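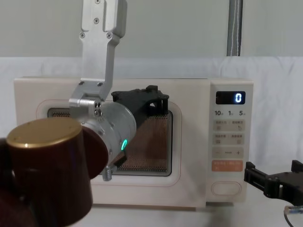
Small appliances, gallery 2: the cream microwave

Wetton Shared Kitchen — equipment pages

These pages cover the small appliances kept for general use at Wetton. Gallery 1 has the kettles and the toaster. Gallery 2 is given over to the microwave, with notes on the panel, the door and the tests carried out before it went on the equipment list. The notes were put together by Elaheh Mohammadi and checked by Houshang Najafi. Corrections go to the desk, preferably before Friday, when the pages are updated.

Caption
Cream microwave on a white tabletop, white cloth behind. Door on the left, controls in a single upright panel on the right, display reading 0.

Body
Cream finish, rounded at the corners. Pale finishes show tomato and turmeric sooner than dark ones do, so wipe splashes the same day. Use a damp cloth and a drop of washing-up liquid. Scouring powder is not to be used on any part of it, inside or out.

Door and window
The window is a rounded rectangle with a thin pinkish line round it, and fine perforated metal mesh across the glazing. The mesh is part of the shielding. It must not be poked, scraped or covered with tape. If a hole or tear is found, switch off at the wall and report it; the oven stays out of use until it has been looked at.

The door is released by the oval button at the bottom of the panel. Press it fully and let the door come forward by itself. Pulling at the edge of the door strains the catch. Amirhossein Moradi replaced the catch on the previous oven twice in one winter and would like to avoid doing so on this one.

Panel
The labels on the buttons are in Chinese, with small icons on them. From top to bottom the layout is as follows.

Display: black, with white digits.
Time labels: 10, 1 and 5, in a row directly under the display, each with a small character after it.
Function buttons: two rows of two.
Adjustment strip: minus at one end, plus at the other.
Start: the orange button.
Door release: the oval button at the bottom.

For ordinary reheating most users need only the time keys, the start button and the door release. Mehrangiz Ghaffari is preparing an English card for the four function buttons. Until it is ready, please leave those four alone unless you read the labels.

Siting
Worktops in the kitchen are set at 900 mm. The rule for any microwave in use is 200 mm of free space above the casing, with the vents uncovered on every side. Nothing is to be stored on top, including empty tubs and the Rashti baking trays, which tend to end up on any flat surface — they have their own rack by the sink.

Water test
Ehsan Soltani ran the usual test in March: 1,000 ml of tap water in a plain glass bowl, temperature taken before and after, stirred each time before reading. The result was within the range we accept for shared use. The test is repeated whenever an oven is moved to another socket or has had a part changed. The readings are in the Drillari folder, filed by appliance and not by date.

Containers
Plain glass, undecorated china and plastic marked for microwave use are all suitable. Metal rims, foil and the steel Birell tins are not. Lids should be loosened before heating. Liquids should be stirred halfway through and left to stand for a minute before being taken out, as they can boil over suddenly when disturbed.

Do not run the oven with nothing inside. If a cup of water is left in as a precaution, change it daily.

Cleaning routine
Wipe the inside after each use if anything has spilled. For dried spills, heat a bowl of water with a slice of lemon in it until it steams, leave the door shut for five minutes, then wipe down. The door seal is cleaned with a soft cloth only. Crumbs along the lower edge stop the door from closing squarely and should be brushed out weekly.

Open items
English card for the function buttons — Mehrangiz.
Spare door catch, price and delivery time — Amirhossein.
Label for the socket, with the appliance number — Houshang.

Gallery 1: kettles and toaster
Equipment list
Report a fault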